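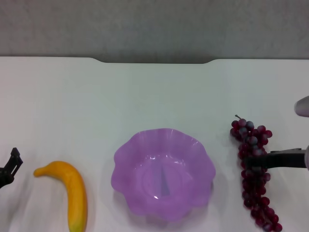 When Concetta Sanna retired from the court of appeal in March, her old law school asked to put her name on a reading room. She said no in a letter of two lines. Then the dean, Renzo Serra, took the train to see her.

"It is a small room," he told her. "It has seven chairs."

"Then name it after Adelmo Grasso."

Serra did not know who this was. She had to explain it to him slowly, as she used to explain a point of procedure to young lawyers.

Professor Grasso taught Roman law for over 710 students, in her memory at least, and he never became famous. In her second year she wrote an opinion for his class in which a tenant lost his house. The law was correct and she was proud of it. He gave the pages back with one question in pencil: "Where does he sleep tonight?"

She was angry for three days. After that she wrote it again. The tenant still lost, but he received time to leave, and she found the rule which permitted it.

"I kept that page in my desk in every court," she said. "When I moved to the capital, I lost my winter coat and two boxes of books, but not the page."

Serra asked if he could see it. She went to the other room and he heard a drawer open, then a second one. She was away a long time. When she came back she had her coat on.

"What time is your train?" she asked. "I want to look at these chairs."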